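# Vasos, cubos y medidores: galería de apilado

Página de fotos de la sección de orden y menaje del taller de Aguiar. Reúne recipientes de plástico que se guardan unos dentro de otros, que es lo que más sitio nos ahorra en los armarios. La ordenó Sebastião Bezerra en noviembre y los textos son míos.

Los recipientes vienen de dos sitios. Una parte salió de la caja de Clala, donde había piezas sueltas de varios juegos, y el resto lo trajimos del almacén de Steditz. No están completos. Hemos dejado los colores mezclados porque así se distingue mejor dónde termina una pieza y empieza la siguiente.

## El cubo con todo dentro

Cubo morado azulado, de paredes casi verticales. Por encima del borde asoman los cantos inclinados de las piezas interiores: naranja, verde azulado, un filo amarillo verdoso y azul oscuro arriba del todo.
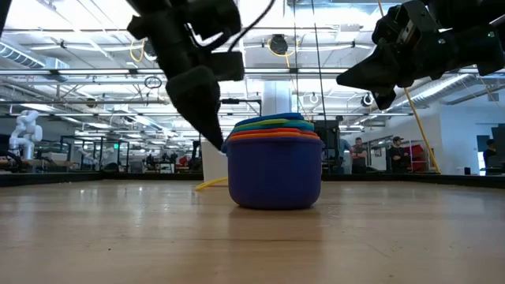

Para guardar un juego de este tipo en un estante conviene medir la altura con todo apilado, no la del cubo solo. En el armario de Eltetti la separación entre baldas es justa y las pilas torcidas rozan al sacarlas. Ronaldo Brandão propuso bajar la balda central un agujero, y así se quedó.

Otra cosa que hemos ido aprendiendo: si las piezas encajan con mucha fuerza, se separan mejor girando un poco la de dentro que tirando de ella hacia arriba. Con los plásticos finos hay que tener paciencia – el borde se marca y luego ya no asienta igual. Las piezas recién lavadas esperan boca abajo en un paño hasta el día siguiente.

## Medidores en el recipiente blanco

Un medidor amarillo, con mango plano y un pequeño agujero cerca del extremo, metido en un vaso granate oscuro. Los dos van dentro de un recipiente de plástico blanco translúcido, rectangular y de esquinas redondeadas, en el que todavía cabe más.

Antes los medidores iban en el cajón de los cubiertos y había que buscarlos entre las cucharas. El recipiente se saca entero, se deja en la mesa mientras se cocina y vuelve a su sitio con lo que lleva dentro. 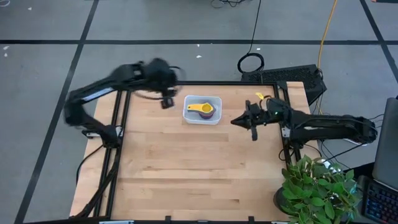
También probamos a colgarlos de ganchos. Compramos 3 y los pusimos en la cara interior de la puerta, pero golpeaban al cerrar y los quitamos a los 2 días. Los ganchos están ahora en el cuarto de limpieza, para las bayetas.

En el estante, los recipientes rectangulares aprovechan mejor el fondo que los redondos. Los cubos van abajo y a la izquierda; los medidores, a media altura. Las tapas se guardan aparte, de canto, en una caja estrecha. Hay 2 que no corresponden a nada de lo que tenemos y siguen ahí por si aparece su pareja en Steditz.

Si alguien de Clala echa en falta piezas de sus juegos, que avise a Sebastião antes de venir a buscarlas – las que no se usan cada semana están en el altillo y hace falta la escalera.

Última actualización: domingo, 13 de diciembre de 2020.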